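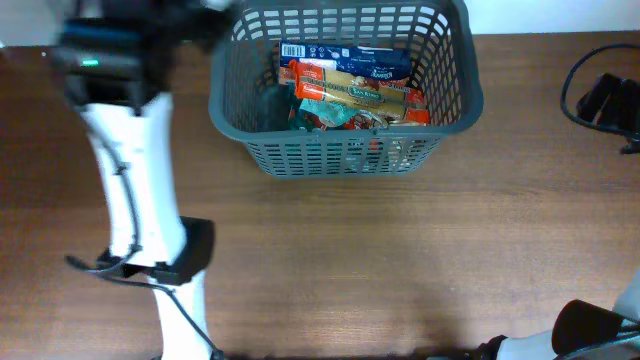
Sorting begins with the container. Before any goods are handled, the person responsible for the station selects one basket, sets it on a clear stretch of tabletop, and checks that it rests flat. The gray plastic basket used at the Gridley station, with its open grid sides and solid rim, meets the requirements set out in Unit 2: it is rigid, it is ventilated, and its edge is smooth enough to be carried with bare hands. It is placed toward the far side of the table so that the nearer part of the surface remains available for laying out goods. Students should adopt this arrangement in all graded exercises unless the instructor states otherwise.

HOUSEHOLD STORAGE AND PANTRY PRACTICE
Course 354, Unit 7: Packing and Emptying Small Baskets
Instructor: Gertraud Danzer
Laboratory assistants: Tarek Nseir, Nisreen Chidiac
Revised 7/5/20

7.1 Purpose of the unit

Units 1 through 6 dealt with shelving, labeling, and the rotation of dry goods. The present unit is concerned with the small open basket as a place of short-term storage on a table, counter, or low shelf. By the end of the unit, students are expected to be able to pack a basket of mixed packaged goods, empty it in an orderly way, and explain in writing the choices they have made.

The unit carries 100 points. The practical exercise and the written report are weighted equally. Students who missed the Unit 6 laboratory must complete it before attempting the exercise described in 7.5.

7.2 Terms used in these notes

Mixed goods: packaged items that differ in size, shape, or stiffness and are stored together.

Rigid package: a box or carton that keeps its shape when lifted from one end.

Soft package: a bag or pouch whose shape changes with its contents.

Staging area: the part of the table on which goods are placed between the basket and their next location.

Near rim: the side of the basket closest to the person working. The term is used throughout the report form and should not be replaced with "front."

7.3 Packing

Rigid packages are placed first, along the walls, with the longest side upright where the height of the basket allows. Soft packages follow and fill the space that remains. A soft package should never support a rigid one. Heavy items belong at the bottom regardless of type.

Students often ask whether labels must face outward. In a solid bin the question has little importance, as labels can be read only from above. In a basket with open sides, the colors of the packages can be seen through the wall, and a household that buys the same products regularly will learn to recognize them by color alone. Labels should therefore face the openings when this can be done without forcing the package. Forcing tends to crush corners, and points are deducted for crushed corners.

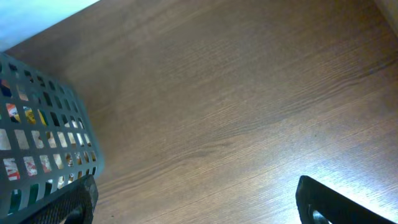 Figure 7-B. Packed basket at close range. Yellow, orange, and red-and-white contents show through the side openings.

Goods should not press against the openings so firmly that a bag bulges through them. If this occurs, remove one soft package and repack. The Rumero basket and the Lumbao basket, both available from the supply closet, differ in the size of their openings, and students should record on the report form which of the two was used.

7.4 Emptying

A basket is emptied from the top down, one item at a time. Tipping the basket is not permitted in the laboratory. Each item goes directly to the staging area and is set down before the next is lifted. Boxes and bags are kept in separate groups where space permits, and tall packages may be left standing if they are stable.
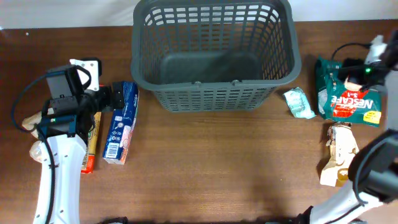 Inspection follows emptying and is the step most often left out of student reports. The inside of the basket is examined for crumbs, torn labels, and residue, with particular attention to the corners. A floor such as the solid gray one in the Gridley basket can be wiped in a single pass, whereas the slotted walls call for a narrow brush. Goods are inspected at the same time. The blue and white box beside the basket lies with its barcode label exposed, a convenient position for checking a package against the inventory sheet. Crinkled bags of the kind placed at the left of the table should be examined along every seam.

Damaged goods are set apart and entered in column 7 of the inventory sheet. They are not returned to the basket.

7.5 Practical exercise

Students work in pairs. One student packs while the other observes and completes the form; the roles are then exchanged. Pairs should use the mixed goods provided and may not substitute items from home. Anas Kassab will assign stations, and requests for a change of partner should be addressed to him before the laboratory session.

7.6 Written report

The report is limited to 2 pages. It must include a sketch of the packed basket as seen from above, with the near rim marked, and a completed inventory sheet.

Required reading: Nanen course reader, chapter 7. Copies may be borrowed from Brodie Rakena in the department office and must be returned before the December examination.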